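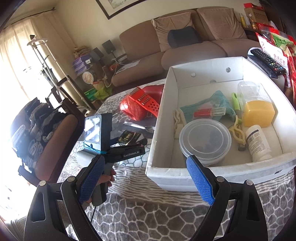
My old food mill died in the middle of a batch of tomato sauce. The crank came off in my hand, the spring went under the stove, and I was left with a big pot of hot tomatoes, skins, seeds and all. I finished the job with a sieve and the back of a ladle and it took the whole evening. My wrist hurt, the kitchen looked like a crime show, and dinner was bread and cheese at ten o'clock.

So I bought a new one, the Zaltik with the three discs. I've had it since late summer, through tomatoes and apples and now into soup season, and a few of you have asked how I'm getting on with it (hello Saranya Pisharody, I promised you this post ages ago, sorry!).

For those who haven't used one: a food mill is a bowl with holes in the bottom and a slanted blade that you turn by hand. You put cooked stuff in, you crank, smooth stuff comes out underneath and the skins and seeds stay on top. My grandmother had an orange one with a handle that had been wrapped in string, and she did everything in it, including the food for every baby in the family. I never thought much about it when I was little. Then I got my first blender and thought even less about it, and then I made tomato sauce in that blender with the seeds in, and it came out pink and foamy and a little bitter. You live and learn.

The Zaltik is stainless steel, all of it apart from the knob on the crank, and it holds a decent amount. I can get a bit more than half of my soup pot in there before it starts to slop over. There are three discs, fine, medium and coarse. It has two folding hooks and a long handle, so it sits across a pot or a big bowl by itself, in theory. I paid 30 dollars for it in a sale. Full price is a good deal more and I'm not sure I would have gone for it then, I'm a terrible cheapskate with kitchen things.

Tomatoes first, as that's what I bought it for. I cut them in half, cook them down with a bit of salt until they slump, and ladle them in. Medium disc. You turn forward for a while, then every so often you turn backward a few times and the blade scrapes up all the skins that are plugging the holes, and then you go forward again. It's a nice rhythm once you find it. I listen to the radio. The sauce is thick and red with a proper texture, and what stays behind is a sad little dry wad of skins that I could almost feel sorry for. With the old mill I used to put that wad through twice, sometimes three times, and still feel I was throwing away good tomato. With the Zaltik I tried a second pass and got maybe a spoonful, so I don't bother anymore.

My biggest batch this year came to 28 jars. I had sauce on every flat surface, and on the cat's chair too, with a towel under it. The mill never jammed, though I did stop to rinse the disc halfway through. And my arm was tired the next day, no point pretending it wasn't. If you put up tomatoes on a serious scale every single year you might want one of those machines with a funnel that clamps to the table. Ozan Kahraman has a Gebru with a motor, and he does his whole garden in a morning and then calls me up to tell me about it. It's a beautiful thing, and it's loud, and it lives in his garage under a sheet for the rest of the year. I don't have a garage.

Then apples. I don't peel and I don't core, I only cut out the bad bits, and in they go with a splash of cider and a cinnamon stick. (Take out the cinnamon stick before you mill. I forgot once. It makes a horrible crunch and then you have brown splinters in your applesauce, and you'll be picking them out with tweezers.) Coarse disc if you like it chunky, medium if you want it like the stuff from a jar. The skins give it a lovely rosy color if you use red apples. The seeds stay up top with the tough parts of the core, although with the coarse disc a few seeds did sneak through, so I've gone over to medium for good.

Mashed potatoes! I have to talk about mashed potatoes. I've owned a ricer, a masher with a zigzag and a masher with a grid, and I once used an electric mixer and ended up with wallpaper paste. The food mill on the fine disc makes the best mash I've ever put on a plate. You boil them, drain them well, let them steam off in the colander for a few minutes and mill them straight back into the warm pot. Then butter, hot milk, salt, a scrape of nutmeg. My husband, who has opinions on potatoes and very little else, asked if I had put cream in. I had not.

You do have to work fast, though. Once the potatoes cool down they get gluey and the crank starts to drag. And don't fill it up to the top with potatoes, they climb up over the blade and ride around in circles without going anywhere. Half full is plenty.

Soups are where I'm using it now. Lentil soup on the medium disc comes out somewhere between smooth and rustic, with the lentil skins left behind, and my stomach is very thankful for that. Split pea is the same. Butternut squash goes through like a dream, but with squash I can't say it's any better than the stick blender, and the stick blender is much less to wash. Leek and potato, yes, definitely the mill, it catches all those long green strings. I also did a bean dip for Saranya's birthday, white beans with garlic and lemon and a lot of olive oil, and it was so silky that two people asked me where I'd bought it.

What didn't work: raspberries. I was so hopeful! The fine disc isn't fine enough, and most of the seeds went right through. For jam without seeds you still need a sieve and some patience. I hear the Jadik comes with an extra fine disc for berries, but I haven't tried it and it costs a lot more, so somebody else will have to report back on that. Meat didn't work either. I tried some leftover boiled chicken for a spread and it went into threads and wrapped itself around the middle bit. I had to cut it off with scissors.

Now for the grumbles, and I have a few.

The hooks. They fold out and they're supposed to rest on the rim of your pot, and on my medium pot they do. On my big soup pot they only just reach, and when I crank hard the whole thing walks sideways. One time it walked right off and I caught it with my hip, and I had lentils in my slipper. These days I put a damp dishcloth under the pot and hold the long handle down with my left hand, and it behaves. Do measure your pots before you buy. I wish I had.

The knob on the crank is black plastic and a bit small. My hands are small too and I can live with it, but my sister-in-law, who has arthritis, tried it and said it pinched. She has a Skesby with a big round wooden knob and she loves it to bits. I borrowed hers for a weekend to compare. It turns more easily, I'll give her that, but there's only one disc, and the bowl is so shallow that I was refilling it all the time. For one or two people it would be just fine.

Washing up is okay. The whole thing comes apart with no tools. You push down on the middle bar and twist, and the blade lifts out, then the disc. The booklet says it can go in the dishwasher and mine has been in there many times without a speck of rust. The holes in the fine disc need a brush, though, and they need it right away. Leave potato to dry in there and you'll be at the sink with a toothpick, cursing. I fill the sink with warm water before I even begin milling, drop everything in the minute I'm done, and then go and eat.

Putting it back together took me a few tries. There's a spring that goes under the disc, and it wants to go in upside down. The booklet has a drawing the size of a postage stamp. I ended up taking a picture with my phone of how it looks when it's right, and I still look at it now and then.

Storage is a pain, as it is with every one of these things. It's a bowl with a long handle sticking out and a crank sticking up, and it doesn't stack with anything. Mine hangs from a hook inside the pantry door and bangs every time I open it. The spare discs are in the drawer with the baking paper.

Would I buy it again? At the sale price, yes, tomorrow. At full price I'd think it over and probably wait. If you mostly make creamed soups and already have a stick blender you're happy with, then save your money. But if you cook tomatoes or apples with the skins on, or you're as fussy about mash as some people in this house, have a look at it.

I'm making the lentil soup again on Friday, with lots of cumin and a bit of smoked paprika fried in butter to pour on top. I'll write down the quantities this time and put the recipe up over the weekend. And Ozan, if you're reading this, I still have your two big pots and you can have them back as soon as there's no soup in them.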